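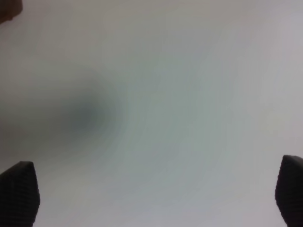 Workshop notebook, Dutomthorpe
4 May 2025

Pale finishes again. I said in March that I didn't believe in them and I still don't, though I have less to stand on than I'd like.

The case for, as put by Sveva: light grey-white hides scuffs, shows up dirt when it matters, and makes the room feel bigger. I can't see how a surface hides marks and shows them as well. She says they are different sorts of marks. Perhaps. I asked which sort a coffee ring was and didn't get an answer I could write down.

What we did. Three offcuts, same board, same primer, one coat each of the Gritach off-white, the Litton off-white and whatever was left in the unlabelled tin from the Whitfield job. Carmela put them on the bench by the window. I looked at them in the morning, after lunch and with the strip lights on.

Morning: could not tell Gritach from Litton. Vittoria says she could. She was holding them at the time and had read the backs.

After lunch: Litton a bit greener, I think. Wrote that down before asking anyone, for what it's worth. Giorgia said lavender if anything, then changed her mind when she moved round to the other side of the bench. This is my whole complaint about near-white. It takes its colour from whatever is next to it, including the person looking.

Strip lights: all the same, all slightly ill.

Scuff test. Ten passes with the rubber heel, same weight on the block, then a damp cloth. The tin from Whitfield came up clean. The other two kept a dull grey patch, soft at the edges, that I could see from the door and then couldn't find when I bent down to it. Sveva thinks the patch is shadow. It moved when I moved the lamp, so she may be right about one of them. I did not think to mark which.

Cost. The supplier wants 982 for the full order, delivery on top, and calls it hard-wearing. No figure for what it was worn with or for how long. I have asked twice.

Soledad rang while I was cleaning up and wants a decision so the benches can be painted before the big cupboards go back. I told her one coat on three offcuts is not a test. She said it was more of a test than we did last time. True, and look at the last lot.

To do:
- second coat on all three, leave them alone for a proper week
- pencil numbers on the BACKS, and whoever looks does not turn them over
- tea, linseed, marker pen, in that order, same spot each time
- find out what the Whitfield tin was. Carmela thinks the lid is still in the skip pile
- put a mid-grey in with them, even if only I want it

Vittoria has added in the margin that I would have failed any colour lighter than a wet pavement. Noted. I'd still like to see the mid-grey after ten passes.

Lamp bulb on the left side needs changing before we do any of this again.

2 comments · 3 shares

We use cookies to remember your settings on this site. Accept all | Manage choices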